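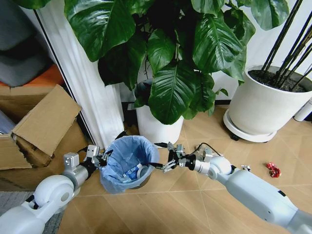
Vostora ran two open afternoons in May and I went to the Thursday one, mainly to find out whether the claims on their sign-up page would survive an hour of people standing around asking things. The page says "household ready." The household, when you get there, is one end of the ground floor done up as a living space, and the job on show was picking up litter. There was a small gray bin with a light blue bag in it, tucked up against a couple of big white planters, and a crumpled red wrapper lying on the tan tile, with one white arm reaching in from each side. That is a fair job to pick. It is also a very small one, and I kept thinking about my own kitchen floor, which has never once had a single wrapper on it with clear tile all the way round.

Getting in took longer than it should have. Sterkumance is the business park, not the town, and the bus stops on the wrong side of it. Sign in at the desk, sticker badge, then wait by the coffee until they have enough people for a group. I was visitor 341 according to the badge, though I doubt they start the roll at one.

Our guide was Bayu Lumenta, who works on the grasping side and was the best thing about the visit. He didn't oversell. When a man near the front asked if the arms were doing this on their own, Lumenta said that some of the runs we would see were driven by an operator and some were not, and that he would call out which was which before each one. He did, every time. I have been to demos where you had to work that out for yourself by looking for the person with the headset.

The operator runs were smooth. The right arm came down on a wrapper, closed, lifted, swung over the bin and let go. The whole room nodded. The runs without an operator were another matter. In the first one the gripper closed slightly short and pushed the wrapper along the tile. It had a second go and got it. In the next it picked up cleanly, then held still over the bin for so long that the woman beside me asked if it had crashed. It hadn't. Lumenta said it was checking where the rim was, because a plastic liner moves and folds and looks different from one minute to the next. I believe him. I'd still like to know what that pause costs over a whole day of use, and he didn't have a number for it.

What they do have a number for is practice. A poster by the door says 3621 recorded pickups. It doesn't say how many were in that same corner with that same bin, so I asked. Most of them, Lumenta said, and they are only now starting to move things about. That is a straight answer and it is also the whole problem. A machine that can clear one patch of floor has learned one patch of floor until somebody shows me otherwise.

The second half was upstairs and less interesting. Hidayat, their planning software, was shown on a big screen with colored boxes sliding about, and a sales person took over from Lumenta for it. I asked about price and got "we're talking to partners." I asked what happens with wet litter, teabags and so on, and was told that was a great question. Stollen, the smaller one-armed model in the brochure, was not running. We were shown it under a cover.

Would I go again? Yes, if they repeat it next year, and I would bring my own trash. I did ask if I could drop a receipt on the floor and see what happened, and was told politely that they couldn't do that during group hours. A flat piece of paper on smooth tile seems to me the real test for a two-finger gripper - much more so than a nice crumpled wrapper that stands up off the floor and gives you something to pinch.

Practical stuff: free entry, book online, allow 2 hours including the wait. The parking lot fills up by lunchtime. Coffee is fine. Ask for Lumenta's group if you get a choice.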